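Caron Shelf Service - Frequently Asked Questions

What is the Caron?
Caron is a two-armed walking robot that Stetbridge rents to small stores for shelf work. It moves packaged goods between a table and a shelf, one item at a time.

What can it pick up?
Chip cans, small bottles, cups and snack boxes. The item has to fit in one hand and weigh under 600 grams.

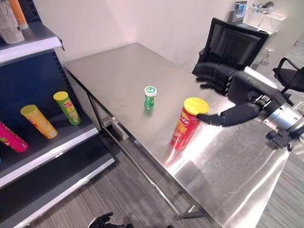
Do I need special shelving?
No. Standard store shelving works, and so does most flat steel or wood furniture. Leave 73 centimeters of clear floor in front of the shelf so the robot can stand close to it. Carpet is fine if it is low and firm.

Does it put cans back upright?
It tries to. Cans standing close together are the hardest case, and one may end up leaning on its neighbor. You can set a wider gap in the Flevex app under Shelf Layout.

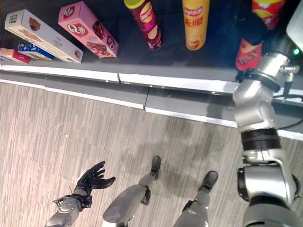 Ngozi Nwosu writes that the wider gap fixed most of the leaning in her store but cost her one can per row, and she would like to set it shelf by shelf. That option is planned for the June update.

Can it handle soft or light items?
Cups with lids, yes. Choose Light Grip first - the normal setting can dent thin plastic. Bags are not supported.

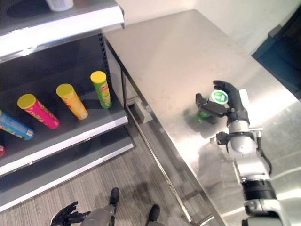
Caron holding a small cup above a steel table.

How many shelves can it reach?
It depends on the height of your unit. We measure during setup and mark any shelf that is too high or too low in the app.

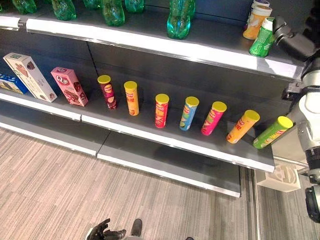
Snack boxes and chip cans on the middle shelf, bottles above.

What does it cost?
Rental is $2,319 a month, with setup and hand repairs included. The hands are checked after every 3,000 picks.

Can I buy one?
Not yet. Write to Arwel Wogan at the Stetbridge sales desk to be put on the list.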